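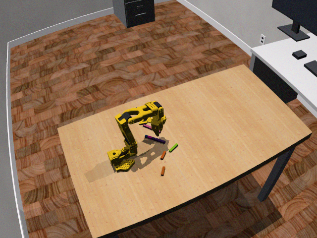
Do we pay for fuel on a half-day boat charter?

Home Boats Harbors Help Log in
Search help topics Go
July, by Morag Mackay

We booked the Millet from Fadari for the afternoon, with skipper. The listing says "fuel extra" but gives no price. There are five of us and we want to swim at Barkwood cove and come straight back. Do we pay before or after?

Tilter
After. They fill up at the dock and you pay for what was used. Ours came to 100 – that was a longer trip than yours.

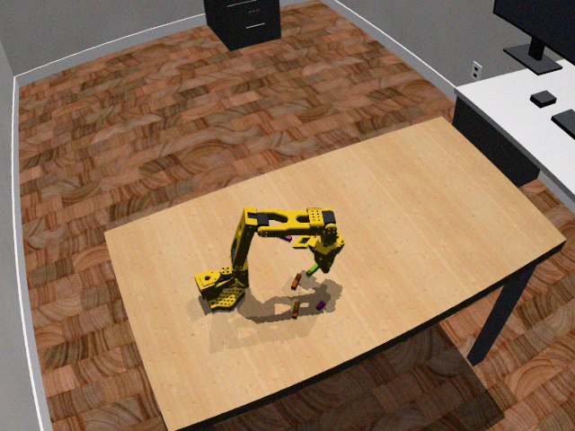

Ksawery Makowska

Check the deposit too. It's separate from the fuel and they hold it on a card. Ask the skipper to note the gauge before you leave. Boarding was at 12 when we went, and they didn't wait for late people.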